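Fatov Fellowship

The Fatov Fellowship is a Christian lay movement founded in the town of Jiselstead. It is known for its teaching on what members call "near service", the idea that a believer's first duty is to the street, workplace and household in which he or she already lives.

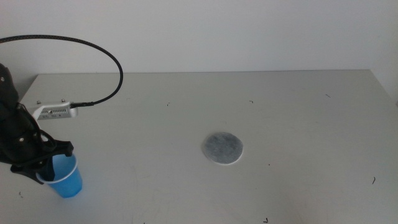

The movement has no ordained clergy of its own. Members remain in their home congregations, mostly Reformed and Lutheran, and meet separately on weekday evenings.

Origins

The Fellowship grew out of a Bible study led by Gizella Veres, a schoolteacher, in a rented room on Farnent Street. The group first read through the Letter of James and then the Sermon on the Mount. Veres had earlier worked for a mission society and left after a disagreement over its fundraising, which she thought promised donors too much. Her notes from the study were later printed as a pamphlet, The Next Door, still given to new members.

Teaching

Fellowship writings accept the historic creeds and add no doctrine to them. Their main concern is practice. Veres taught that large plans for reforming society tend to pull Christians away from people they could help by name, and she often cited Jeremiah 29, in which the exiles are told to build houses, plant gardens and seek the peace of the city.

Members keep a short rule with four parts: daily prayer, a shared meal each week, a fixed portion of income given away locally, and one regular task done without pay. The task is chosen by the member – visiting the sick and tutoring are common – and is normally kept for at least two years.

Criticism

The theologian Dorottya Gál argued in her essay "Small Mercies, Large Wrongs" that the rule leaves little room for public witness against unjust laws. Supporters replied that the rule does not forbid political work. The Juhász circle, a group of five members who wanted the Fellowship to issue public statements, left over the question and now meets on its own.

Organization

Local groups are called tables. Each is limited to 12 adults and divides when it grows past that number. A yearly gathering is held in Jiselstead in September. The Fellowship reported 119 tables as of May 12, 2020.

See also

Lay ministry
Rule of life
House church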